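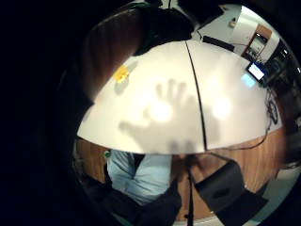
*Large white table, centre seam running front to back. Yellow flower-shaped piece at the far left; overhead lights reflecting on the top.*

**Workshop notebook — Durnel room, tables and surfaces**
**3 November 2024**

**Purpose of entry**

To record the condition of the large white table, the state of the join between its two sections, and the lighting above it, before the room is set up again for the January sessions. The previous entry on this table dealt only with the feet and is not repeated.

**1. The join**

The top is divided by a black seam that runs from the far edge to the near edge. The seam was checked along its full length with the short steel rule laid across it at intervals. The left and right sections are level with one another at the near edge and through the middle. At the far edge the right section stands slightly proud. A fingernail drawn from left to right catches there; drawn the other way, it does not.

The difference is small enough that it will not trouble anyone doing general work. It does matter for paper. A sheet laid over the far end of the seam and written on with a hard pencil took a visible line. Anyone tracing or ruling at this table should work wholly on one side of the join, or put a cutting mat under the sheet.

Dust had collected in the seam. It was lifted with a dry brush and then with the narrow vacuum nozzle. A wooden skewer was tried first and is not recommended, as the tip broke off and had to be recovered with tweezers. No filler is to be put in the seam. The two sections need to come apart if the table is ever moved through the corridor door, and the last attempt at filling (Brultlow flexible, white) had to be cut out with a blade, at the cost of a good part of an afternoon.

**2. The surface**

Cleaned with a damp microfibre cloth and a weak solution of dish soap, then wiped with clean water and dried. Measured amounts: 2 mL of soap to 422 mL of water. The odd figure is the capacity of the spray bottle up to its moulded shoulder, and it is simpler to fill to the shoulder than to a line no one can read.

Findings after cleaning:

- Left section: sound. One faint ring, probably from a mug, which did not respond to soap. Left alone.
- Right section: fine scratches running in the same direction as the near edge, from sliding trays. They can be felt only with a dry hand.
- Near edge, both sections: sound. No chips.
- Far edge: some greyness close to the join, mostly removed on the second pass.

Abrasive cream was not used and should not be. The Zariņš powder in the cupboard under the sink is for the sink. The label has been turned outward and a note taped to the lid.

**3. The wood panel**

The brown wooden panel below the top was wiped with a barely damp cloth along the grain and dried straight away. Its colour has kept well. There are light marks at knee height where people sit close in, and these came up only in part. A little wax may be tried in a spot at the back before any more general treatment. That decision can wait for the next entry.

The panel curves, and a straight clamp does not seat on it properly. Two people have now asked whether the desk vice can be fixed to this table. It cannot. It should stay on the bench along the wall.

**4. Lighting and glare**

This was the main reason for the session. Complaints have been received that the white top is tiring to work at, particularly for small items, and the overhead lights were the suspected cause.

From a seated position at the near edge, the lights reflect in the top as two bright spots, one to the left of the seam and the other to the right of it at much the same distance from the sitter. Both fall where a person would naturally put the work. Holding a hand out over the table gives a soft grey shadow on the surface, with a second and fainter one nearer the edge. The doubled shadow explains the difficulty reported in placing small parts. The eye follows one outline of the fingers while the other lies close beside it.

There is also a small patch of pale blue reflected light toward the upper right, near the far edge. Its source was not identified. It is too weak to interfere with anything and is noted only so that it is not later mistaken for a stain. One attempt was made to wipe it off.

Three arrangements were tried in order:

1. Sitter moved one chair-width to the right. The bright spots moved with the viewpoint and remained in the working area. No benefit.
2. Sheet of grey sugar paper laid over the left section. The glare disappeared within the sheet. The shadows remained but were softer and less distracting. Paper lifts at the corners and will need weights.
3. Lirkach desk lamp placed at the far left, overhead lights off. A single firm shadow, easy to read. The right section was then too dark for a second person to work.

The second arrangement is preferred for shared use and the third for one person working alone. The lamp in use is the 3000 K one. The cooler bulb was not tested, as it could not be found.

A matte covering for the whole top has been suggested before. It would have to be made in two pieces to respect the seam, and it would hide the surface from inspection. The matter is deferred until the grey paper has had a fair trial.

**5. Placement of small pieces**

The yellow flower piece, of the daisy kind with petals around a centre, was used as the reference object for judging contrast. It was kept near the far-left edge, well clear of the bright spots, where its own shadow is faint and falls just below it. In that position it reads clearly against the white. Moved into the left-hand reflection, the petals lost their edges and the piece looked like a plain yellow disc. On the grey paper it read well in every position tried.

White and cream pieces were then tried in the same places. On the bare top they are poor everywhere. On grey paper they are satisfactory. Dark green was good on both surfaces.

It follows that the sorting of pale pieces should not be done on the bare table. The stock box holds 200 pieces when complete, and past losses have been largely among the whites. A check of the floor and of the ledge under the panel should be made after each sorting session, as small items roll to the near edge and are caught in clothing — aprons and dark jumpers in particular.

**6. Seating**

The near side is comfortable for one person seated close to the panel, with the knees turned slightly. Two on the near side is possible, but the second sitter ends up astride the seam line and leans on the join. For the January sessions, seat one person to each section and leave the middle clear for shared materials.

Straps and leads should be kept from hanging over the near edge while people are getting in and out of their seats. A chair arm caught a lamp lead during the third lighting trial. The lamp did not fall. The lead has since been taken round the back and clipped.

**7. Outstanding**

- Re-level the far edge of the right section. Try a thin card shim first, before touching the fixings.
- Cut grey paper to fit each section, with a margin left at the seam.
- Find or replace the cooler bulb and repeat the lighting trial with it.
- Test wax on the wooden panel, back face only.
- Add "check ledge" to the closing list by the door.
- Return the short steel rule to the wall bench. It was still on the windowsill when the room was locked.

**Added later, same day**

The card shim was tried under the right section at the far end. One thickness made no difference that could be felt. Two thicknesses brought the surfaces level at the seam but introduced a slight rock when weight was put on the far corner. Shim removed. The fixings will have to be looked at after all, with the table cleared and a second person to hold the section. Use the long screwdriver with the Durnel room tag, as the short one does not reach past the panel.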